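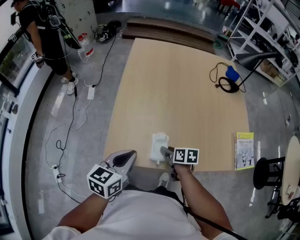
A small plastic bag on a table. Film plastics were discussed under Item 3.

CLENDALE SANITATION DISTRICT
Minutes of the Regular Meeting, June 2, 2026

Call to order
The Chair called the meeting to order in the district office on Sugden Road. A quorum was present. The minutes of the previous meeting were approved as circulated.

Item 1. Collection routes
The Operations Manager reported that the Staltavier neighborhood, with 1,213 households, remains on the Monday route. Residents at the north end have asked for earlier pickup. The matter was referred to the route review due in December.

Item 2. Hauling contract
The Board considered the renewal offered by Stultus Hauling. Members asked whether the fuel surcharge would apply to holiday collections. The District Clerk will obtain a written answer. Action was deferred to the next regular meeting.

Item 3. Plastic bags and film
Staff reported that around 80 percent of recent cart warnings involved plastic bags placed with paper and cardboard. Small bags are the hardest to sort out at the transfer station. It was moved and seconded to print a revised cart label and to place drop-off bins for clean bags at two grocery stores. One member asked that the label also be printed in large type, and the motion was amended accordingly. Motion carried, with one abstention.

Public comment
A resident of Sugden Road spoke about broken cart lids. Staff will send a replacement form.

Adjournment
There being no further business, the meeting was adjourned.

Respectfully submitted,
District Clerk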